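Skitolstead Ridge Trail: progress report to Vieira Travel Fund
21/04/2026
Prepared by Roswitha Mayrhofer

We have marked 351 km of the route and signed up 2 of the guesthouses we wanted. The fund has paid out $3,501. I remain unconvinced that the Drallell section will draw trekkers before December. Rory Swanson's forecast of 604 walkers a season rests on one good summer, and I would not plan around it.

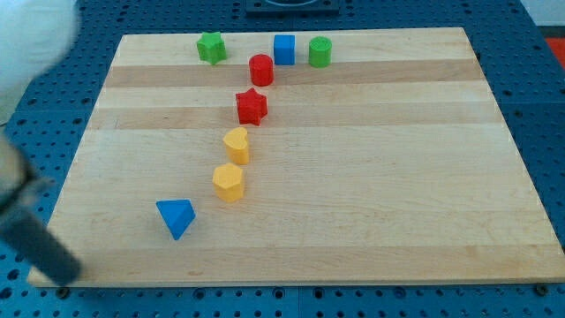 The Kandville operator still wants exclusive rights to the high camps. Kalevi Laaksonen thinks they will back down. I doubt it, and I have asked for their terms in writing. Mule hire is nearly settled.

Please hold the next payment until the river crossing has a permit.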